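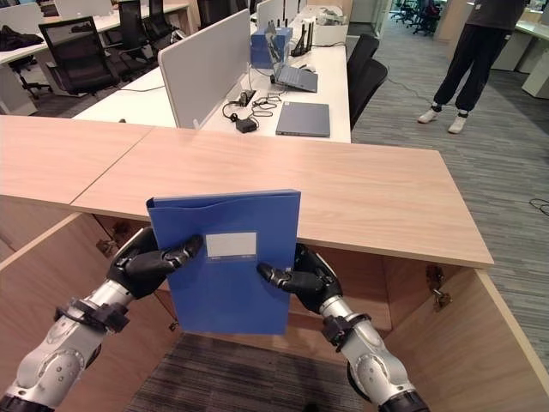
By Lok-yiu Yau | Project report, second year | 22 Jul 2024

When I put my name down for the office handling project I thought I'd be spending the year teaching robot hands to file paperwork. I did do some of that (the blue file folder and I know each other very well by now!), but the job I ended up with was the budget, and that's what most of this report is about.

There were three of us to start with: me, Kai Hagedorn and Wiebke Schmieder. Kai did the control side, Wiebke did the hands, and I was the one who had once made a spreadsheet. Our supervisor, Birsen Kılıçarslan, gave us the arms and the pair of black multi-fingered hands already paid for, so I assumed there was nothing much left to buy. Wrong! The arms were the easy bit. Everything round them was on us, and we had £1534 to last until the end of the project.

My first list was far too short. It had spare fingertips, cables and "misc" on it, and Wiebke sent it back with so many notes that I started again. She wanted a full spare set of fingertips for each hand before we did any serious gripping, and the Lernalville quote for both sets came to £1074. I stared at that for a while. It left us £460 for literally everything else, and Kai had already asked for a second router.

So we had a long meeting about the folder. It's a box-style one with a thick spine, and the way we hold it is one hand on each side edge, upright, with the left hand's fingers curled round and the right hand pinching. Wiebke's point was that a two-handed grip like that puts the load on the tips, and if a tip goes we stop. My point was that if we spent the lot in November we'd have nothing for the wooden cabinet, which we wanted for the putting-away task. We were both a bit stubborn about it.

In the end we bought one set from Lernalville and went to Hokuvero for the cabinet, a plain light wood one with an open front so the hands have somewhere to aim for. That was £260 delivered. I'd measured the gap between the desks twice and still managed to forget the delivery charge in my first draft, so please do read quotes to the bottom. Folders and other stationery cost £60 and I think that was the best value of anything we bought, as you can do a surprising amount of testing with a folder.

Kai didn't get his router. He sulked for a day and then rearranged the cables.

Things I'd plan differently: I'd ask about lead times before prices. Our fingertips took much longer than I had allowed, and I had booked bench time that we couldn't use properly. I'd also put the furniture on the list first, as the height of the desktop decides so much about how the arms reach, and Kai had to redo some of his work once the cabinet was in place. And I'd keep a proper pot of money back for the last stretch. Malcolm Mapplebeck, who signs our orders, told me this at the start and I nodded and didn't do it.

Next year's group will want a second set of fingertips and probably a few folders in different sizes. My spreadsheet is in the shared drive under "budget final 3", and the one called "budget final" is wrong, so please don't use it.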